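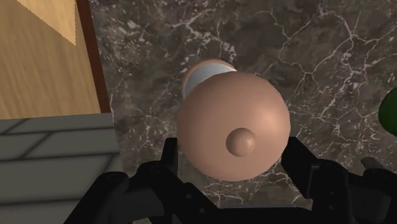 # Bench handling at Samell: gallery

Samell's returns kitchen in Osora moved the lifting and turning of containers to a two-finger gripper in March. Staff used to do this by hand, 179 pieces to a shift. This page covers the handling step and the changes to the jobs on either side of it. Each grasp is tried in simulation before it is released to the line.

**Grasp, capped cylinder, simulated.** Tan body, pale band, small knob on the domed end. The fingers hold from below, one to each side of the dome, and leave the knob clear. Worktop in the model: dark veined marble.

## Changes to the work

- Lifting and turning is no longer a staffed post. The 5 people who shared it now rotate between inspection and grasp review.
- Grasp review is a new task. An operator looks at the render, then accepts it or sends it back with a note.
- Training for review takes 11 hours, in paid time.
- Wrist strain was the main complaint under the old method. Eye strain is now logged as well, and screen sessions are limited to 2 hours.
- Operators can stop the line without asking a supervisor.

Page last edited August 1, 2026. Older grasps are filed under Givia, by container type.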